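Cable tips for a robot arm build in a shared workshop
Posted Jun 17, 2023

These notes come from setting up a small arm in the Kekdale shared workshop. Most of them apply to any bench project with a motor controller, a camera and a laptop.

Lay the cables out first

Before anything gets plugged in, put every cable on the bench and look at the ends. Check that the plug fits the port and that the cable reaches with the arm at full stretch. A cable that is fine with the arm folded can pull out of its socket when the shoulder turns. Leave a hand's width of slack at each joint.

Keep long cables tied until you know where they go. A small tie on the coil is enough. Braided cable can lie straight on the table, but keep the connector away from the edge, where sleeves catch it.

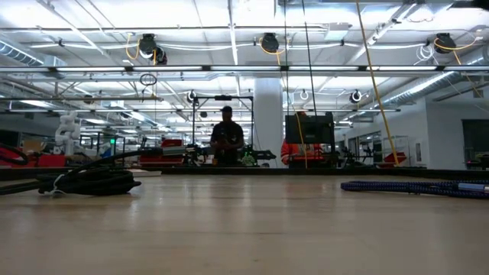
Coil loosely

Make loops as wide as your hand and let the cable turn the way it wants to. Do not wrap it around your elbow or around the power supply. Tight wraps break the wires close to the plug, and then the fault comes and goes and you lose an evening to it. I lost two.

Use hook-and-loop strips for anything you will move again. Save zip ties for the final run. Snug is enough — if the jacket is pinched, cut the tie off and start over.

Label both ends

Masking tape and a fine marker will do. Write the same short name at each end: "base", "wrist", "cam 2". Liis Rimkutė labels hers by port number instead, and that works just as well if you keep the list in the project notebook. Put the label 2 inches back from the plug so it stays readable when the cable is in.

USB cables need the most care with this. Half of the ones in our drawer charge a phone but carry no data. Test each one with the laptop and throw the charge-only ones in a separate bin.
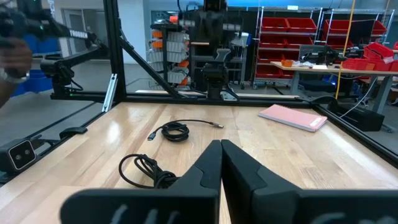
A length of 15 feet is the most I use for a plain USB run. Past that, the camera drops out on the Sevum board, so I move the laptop closer.

Moving the arm by hand

Switch the motor power off first. Hold the arm by a link, keep fingers out of the joints, and go slowly through the whole range. Watch the cables while you do it. If one goes tight, stop and move the tie point.

Before you leave

Power off at the strip. Coil what is not fixed down, wipe the bench, and put the Jimel hex keys back on the rack. Screws go in the lidded tray, sorted or not.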